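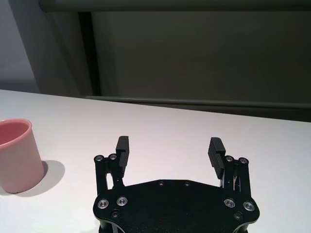

Ivside Reusable Cup Program
Progress report to the Lornier Fund
Dec 17, 2021
Prepared by Raquel Antunes, program manager

Status

The program is on schedule for enrollment and behind schedule for return rate. Spending is within the approved budget, with one transfer between lines requested below.

Enrollment

There are now 42 cafes and canteens enrolled, which meets the target set in the grant agreement. The last to join were the two canteens at the Cunha office park. Both had been waiting for their landlord to approve a return bin in the shared lobby. Two earlier sites closed during the period and are not included in the total. Their cups were collected and put back into stock.

Returns

The target is a return within 14 days of issue. Sites with a bin near the exit meet it in most weeks. Sites where customers must hand the cup back at the counter do not, and the gap widens at lunchtime, when lines are long. Returns at a different site from the one of issue are still recorded by hand -- staff fill in a paper slip, and slips arrive late or incomplete. A total of 134 slips could not be matched to a site this period and were left out of the return figures.

Washing

All washing is done at the Vurkport depot. The second rack line was commissioned in May and has run without a major fault. Two short stoppages were caused by a blocked drain filter, which is now cleaned at the end of each shift. Drying remains the slowest step. Cups stacked before they are fully dry fail inspection and go through again, and this accounts for most of the overtime charged to the labor line.

Losses

Write-offs for the period came to 733 cups. The main causes were cracked rims and deep staining. Duarte Barreto, who runs the depot, has changed the stacking limit per crate, and rim damage in transit has dropped at the sites served by the morning van. The afternoon route still uses the old crates. Replacement crates are on order.

Budget

Labor is over its line because of the overtime noted above. Outreach is under, as the printed posters were replaced with counter cards. We request approval to move the unspent outreach balance to labor. No change to the total award is needed.

Next period

Bins will be moved to exit positions at the remaining counter-return sites where the landlord agrees. The paper slips will be replaced by a code on the cup base, read at the depot on arrival. Quotes from two suppliers are being reviewed, and the choice will be sent to the Fund before any order is placed.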